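Home Products Hand grippers Spares Notices

Lougher hand-held gripper: pad retention notice and revised kit
By Aoi Katayama
January

This page covers the Lougher hand-held gripper in grey, supplied singly or in pairs with marker cubes. It also carries the notice on jaw pads working loose, which applies to grippers with Drunov pads fitted before the clip was changed. Please read the notice before using either gripper with crockery or glass.
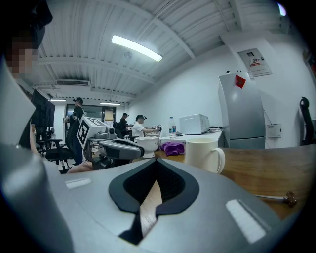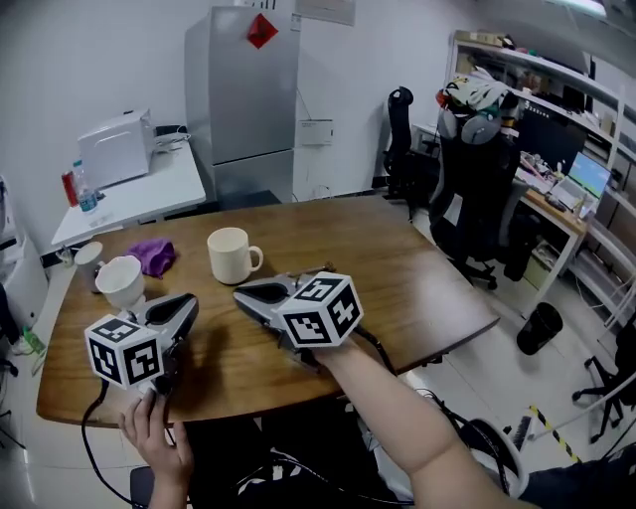 Grippers on the table with cups and a purple cloth.

What went wrong

We have had nine reports of a pad sliding forward in its seat while the jaws were closed. In each case the user felt the trigger go slack, then stiff. Two mugs were dropped and one user had a finger pinched while trying to push the pad back with the jaws under load. The skin was not broken.

The fault is in the retaining clip. It was moulded with too shallow a lip, and repeated squeezing lets the pad creep until the rear edge rides over it. Once that has happened the jaw can stay shut after the trigger is released.

Which grippers are affected

Serial numbers 163 to 947. The number is stamped inside the handle, under the battery door. Grippers sold through Droltia have the same numbering and are included. If the number has worn away, treat the gripper as affected.

What to do

Stop using the gripper for anything that can break or spill. Unplug the cable before touching the pads. Press each pad backwards with a thumb. If it moves at all, do not refit it and carry on; ask for the clip kit.

If a jaw has stuck shut, leave the object where it is, unplug, and turn the release screw anticlockwise until the jaws part. Do not lever them open with a screwdriver. One gripper came back with a cracked housing from this and we could not repair it.

Clip kit, part 97

Contains clips and screws for one gripper. Free of charge for affected serial numbers. Pads are not included and can be reused if the edges are not torn. Fitting needs a small cross-head screwdriver. Marker cubes can stay on, but check their alignment afterwards if you rely on them for tracking.

Grippers used with the Duven base station need no change of settings after the new clips are in. Run the open and close check once with nothing in the jaws before going back to work.

Returns go to the usual service address, with the cable.

Last updated: January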